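2023-08-04
Obituary indexing, Vatley papers, box 7

Continued from Wednesday. Batch is the run of clipped death notices pasted into the Geerts scrapbooks, volumes 3 and 4. Total clippings in the box list: 2,555. Transcribed and proofed to end of today: 1,523. Target remains 200 per working day between two of us. Today's count was short of that owing to the paste problems in volume 4.

Name authority

Nerell family: two women named Edith, aunt and niece, both married to men called Arthur. Earlier entries merged them. Split into separate records using place of burial and the list of surviving children. The aunt's notice gives a maiden name and the niece's does not, so the niece's is left blank. Do not fill it from the aunt's.

Sutar: spelling varies within a single notice (Sutar, Suter). Transcribe as printed, index under Sutar, cross-reference the other. Fouzia Usmani has checked the marriage register and agrees.

Dates

Eleven notices give the weekday of death but no date. Brenda Tapley's rule from last year was to count back from the funeral. I have kept to this but put the result in the "inferred" field and left "date of death" empty. Where the clipping has a newspaper date in pencil, record it as pencil, not as printed.
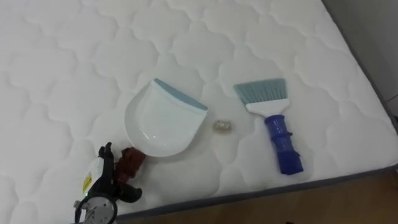
Relationship fields

"Survived by" is being entered as free text and then coded. Coding problems so far:

Step-children listed with children, no distinction made in the notice. Code as child, note "undifferentiated".

"Lifelong companion" coded as partner up to record 900 and as friend after it. Needs one pass to make consistent. I favour a separate code.

Predeceased siblings sometimes given as a number only. Enter the number, create no person records.

Volume 4

Leaves 31 to 38 are overlapped, lower clipping partly hidden. Not lifting anything. Transcribed visible text and marked gaps with square brackets. Fouzia to ask whether the newspaper run on film covers those years.

To do

Companion coding pass.
Recheck Nerell children against the baptisms.
Export test file of 200 records for Brenda. Full export is due in October.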